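Print this page | E-mail this page

Plarnwood Recordings: Progress Report to the Provden Fund
April
Prepared by Anju Solanki, Project Manager

Work on the second Plarnwood mixtape is on schedule. Eleven of the planned tracks have been recorded and mixed at the Shakya studio, and the two remaining vocal sessions are booked. The first single was released on a Wednesday and had received 771 paid downloads by the close of the reporting period, against a target of 1,000.

Ritu Mishra continues as lead producer. Her contract has been extended to cover mastering, which was not included in the original budget -- the additional cost has been met from the travel line.

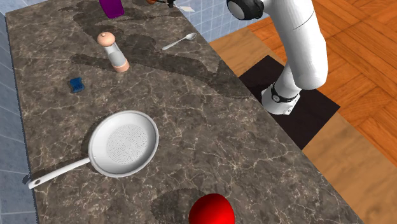

Sample clearance remains the main risk. One track uses a passage owned by Florkik, and written consent has not yet been received. Should it be refused, the passage will be replayed by session musicians.

The launch concert has been moved to a smaller hall. We request the Fund's approval to transfer £2,000 from venue hire to promotion, and would be grateful for a decision before the sleeve goes to print.

Contact us | Copyright Plarnwood Recordings | Back to top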